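Craft Circle minutes, 20/01/2025, Grindley room

I'm typing these up with glue still on my thumbs, so forgive any typos! Rocío Maldonado ran things and I took notes, mostly between bites of coffee cake.

First up was the June fair. We've got the same two tables as last time, by the door, and Rocío wants one of them just for the stenciled tote bags (yay!). Herrera asked if we could dye our own fabric for those. We went back and forth on it for ages and finally agreed to try a small batch at my house, in the garage, with old sheets down. 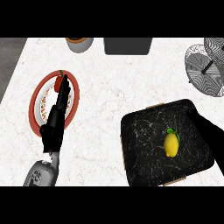
Then we got to the button jar. Pilero dumped it out and counted every last one, bless him, and the total is 3509. I'd like to use them for framed initials, but Hidard is dead set on wreaths. We voted and wreaths won by two. I'm over it, mostly.

Supplies: we'll order 100 wire hoops and skip the fancy ribbon, which we can cut from scrap. I still have Rocío's good pinking shears and promised to bring them back.

Next time, bring a glue gun if you own one, plus an extension cord. Herrera has snacks.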